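3.2 Materials and layout

The clutter category that gave most difficulty in sorting was flexible loops and strands. Rigid items keep their outline when set down, whereas a rubber band may lie open, twist into a figure eight or catch on its neighbors. For this reason the Starden item list (172 entries, revised in June) treats bands separately from blocks and other solid desk items.

All sorting took place on one butcher-block tabletop. The container was a shallow bin of translucent yellow plastic, which leaves part of the outline of its contents readable through the wall – a property that opaque bins lack. A potted succulent remained on the table as ordinary desk furniture and was not an item to be sorted. Following Prothero and Szulc, a layout was scored by the number of items lying apart from any other, up to a limit of 20. Tangled heaps were scored as a single item regardless of size.
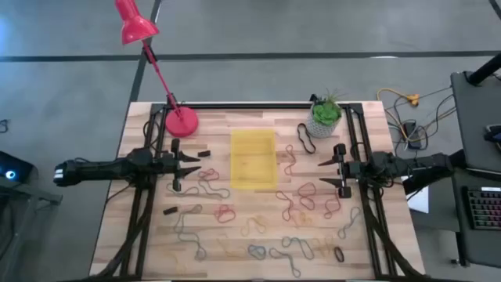
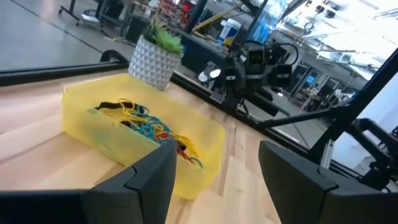
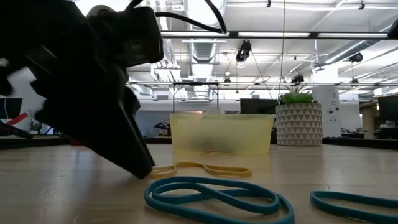 Figure 4. Tabletop with yellow container and potted succulent: container empty (first), container holding a multicolored tangle (second), and bands lying on the table surface (third).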